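About us | Company

Plorkano makes pillow and cushion inners for furniture makers, hotels and care homes. The company was set up by Agathe Bodin, a textile engineer, after several years spent testing fillings for the upholstery trade. She still runs the test room and signs off every new specification.

We work from two sites. Jinel handles cutting, sewing and filling. Väisänen holds finished stock, the sample library and the returns bench. Fillings are blown in by weight and each batch is checked for loft, recovery and seam strength before release. Samples are kept until the matching order has been closed.

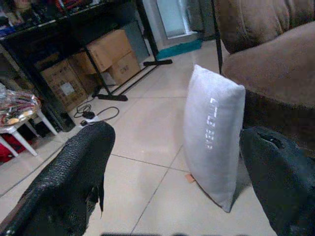
White rectangular pillow, stood on end.

The current catalogue lists 1180 standard inners, sorted by size, fill and firmness. Most orders are for repeat sizes. Special shapes are cut from a paper pattern or from an old cover sent in by the customer, and the pattern is stored under the customer's account number for later use.

Breletti is our contract range. It uses a closer-woven cover and double-stitched seams, and is supplied with a wash label stating the highest safe temperature. Covers for this range can be ordered separately. The order desk closes at 4 pm and the filling line stops for maintenance in December.
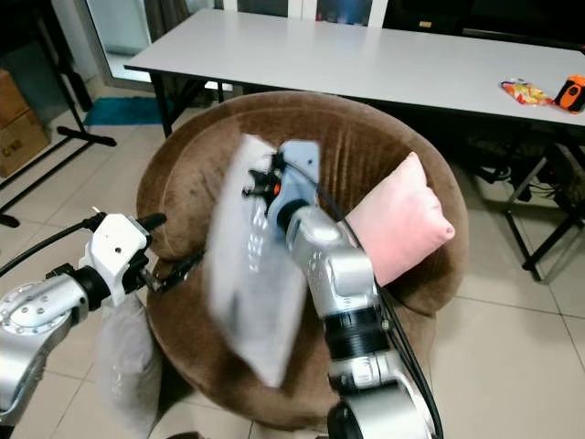
Can I order a single inner before placing a trade order?
Single inners are sold as samples at the list price, and the cost is taken off the first full order if it is placed on the same account.

Trade accounts are opened by post or through the order desk. Please quote form 1542.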